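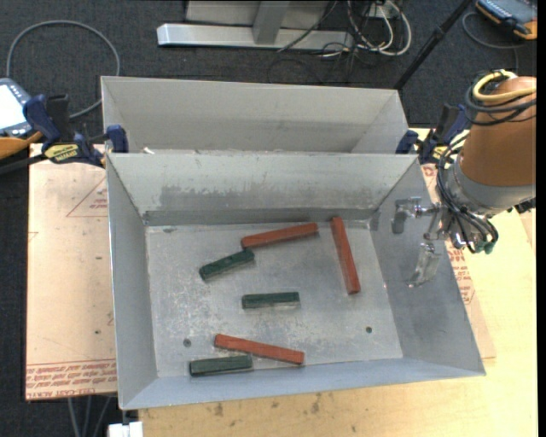 Block sorting and bins — where we are

To: Llinos Ellis, Perkinholm
From: Karla Tlapale
1 January 2024

Quick one, sorry it's short. Full budget sheet comes separately from Rhydian.

Bins
Both metal bins in place, one right behind the other. Kept the old gray ones, no money spent there. Floors are scratched and smudged, back wall of the front one is worn dark along the lower half. Doesn't matter for what we do. Gumaro wanted to repaint, I said no — paint chips end up mixed in with the blocks and then we are picking flakes out for a week. Sloped sides stay too. Blocks slide down to the flat part on their own, mostly.

Blocks
Down to two kinds for now. Long ones red-orange, short ones dark green. We had four colors in the first plan and it was too much, the blue and the green got mixed up under the evening lights. Long/short plus red/green means you can tell them apart even if you only see one end. Prodgate delivered 600, all checked for length by Tiburcio. 5 rejected, chipped corners, they are replacing them free. Good people to deal with.

Small batches go in the front bin first, spread out, not stacked. Slower, but the counts come out right. Big batches later once the tally sheets are sorted.

Tally sheets
Not great. Version 2 is clearer than the first but the column for "long" is too narrow and people write over the line. Rhydian is redoing it. Will send you a copy wen it's done, don't print the old one please.

Storage
Lebrun quoted for shelving, higher than we allowed for. Asked Roson as well, no answer yet. Meantime the spare blocks are in cartons under the window, labeled by color. Tiburcio did the labels, very neat.

Money
Blocks paid. Delivery paid. Shelving not commited. Nothing else over $50. We are under on materials and a bit over on hours, mostly the length checking, and that was a one-time job.

Still to do
— new tally sheet
— second shelving quote
— decide if we want the third color back (Gumaro says yes, I say wait)
— wipe out both bins properly before the big batches start

Next report in March. If you need the hours broken down by person before then, tell me this week, Rhydian is away after that and he has the file.

Karla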